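Stinley council extends rigid plastics collection to all households

Stinley households will be able to put bulky white plastics out for curbside collection from July, under a contract extension approved on 2nd May. The service has run as a trial in Wollthorpe, where 1,617 households were enrolled and 651 used it at least once.

The extension covers molded trays, furniture parts and appliance housings. Bottles and film stay in the existing stream. Each item must fit inside the 200-liter bin issued with the service, and mixed items should be taken apart where this can be done by hand.

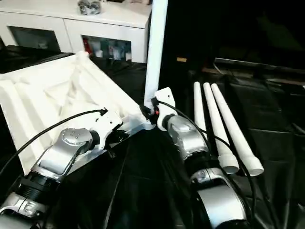
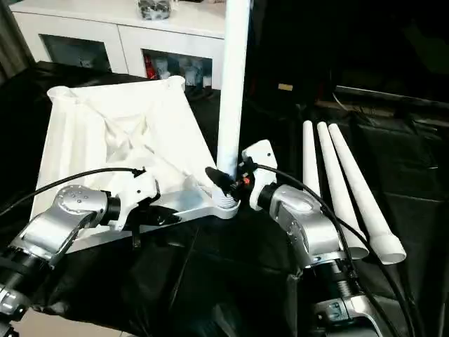
White items, one with raised ridges and recessed pockets, the other with a cross-shaped base.

Contractor Dorkero will sort the material at its Cuevas depot. Operations manager Branwen Prosser said white material is kept separate from colored grades at intake and sold under a different specification. Loads containing foam are weighed and baled on their own line.

Fulgencio Galindo, who voted against the extension, asked for contamination figures from the trial — these will be published before the first collection. Replacement bins are limited to 300 in the first year. Requests go to Yesenia Ocampo at the council's waste office.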